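Girholm Team Cards – card set for getting to know how your colleagues work

Many companies give a long test to the new people in their first week. After that the result lies in a drawer. We made Girholm Team Cards for teams which want to talk about how they work together, and which want to do it more than one time.

The set has 254 cards. Each card has one short sentence about work, for example "I like to finish one thing before I start the next" or "I think better when I speak aloud". You do not answer on a computer and you get no score. Each person takes nine cards from the pile, keeps those which fit, and changes the others with the colleagues at the table. The round is over when everybody has nine cards that they would sign with their own name.

The talking happens during the changing. A person gives away a card and says why, another one takes it gladly, and already you know something useful about both. With a team of eight people one round takes a little over an hour. Smaller teams are faster. For a group bigger than this we recommend to play at two tables, and to order a second set.
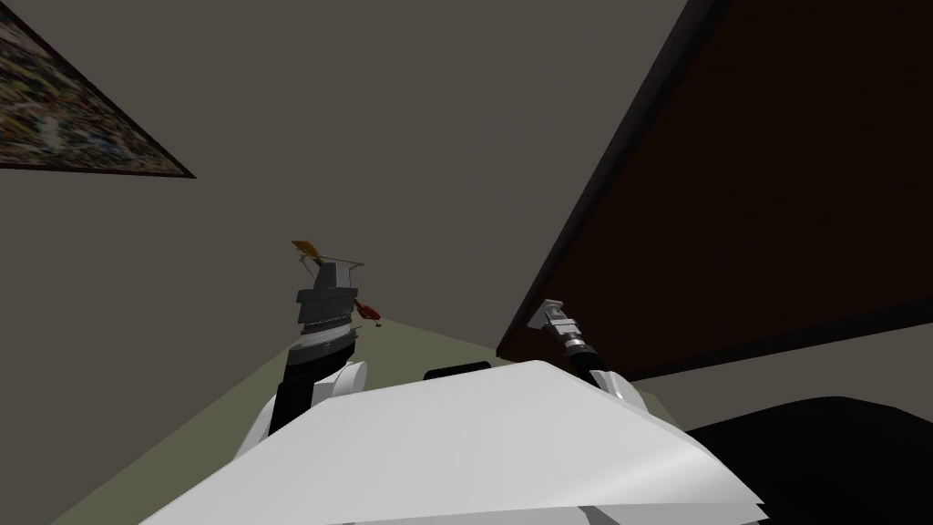

The team at Tosison wrote to us that they were afraid of one more personality test, that the first ten minutes were quite stiff, and that later two people from the same office found out they had both hated the morning meeting for years. They moved the meeting to the afternoon. They also asked us for more cards about working from home, and these are included in the present edition.

What is in the box

The cards are printed on thick matte paper with round corners. With them come a booklet with the rules, a pad of sheets where each person can write down the nine sentences, and a cloth bag for taking only a part of the cards with you. The booklet has also a short chapter for the person who leads the round. It explains how to start, what to do when somebody does not want to speak, and why the manager should not go first.

The language on the cards is simple. We tested the sentences with people who use English only at work – we are such people too – and we took out all expressions from sport and from the army.

Please do not use the cards for hiring or for the yearly review. They are not made for it, and people choose different sentences when their salary depends on them.

Ordering

The set is sold by us and by our partner Rusnák. Companies can pay by invoice. If a card gets lost or has coffee on it, write us its number from the bottom corner and we will send a new one without cost.

Related items
Girholm Team Cards, extra writing pads
Girholm Questions for the First Week
Uvik meeting timer
Uvik wall calendar for shared offices

Last updated: January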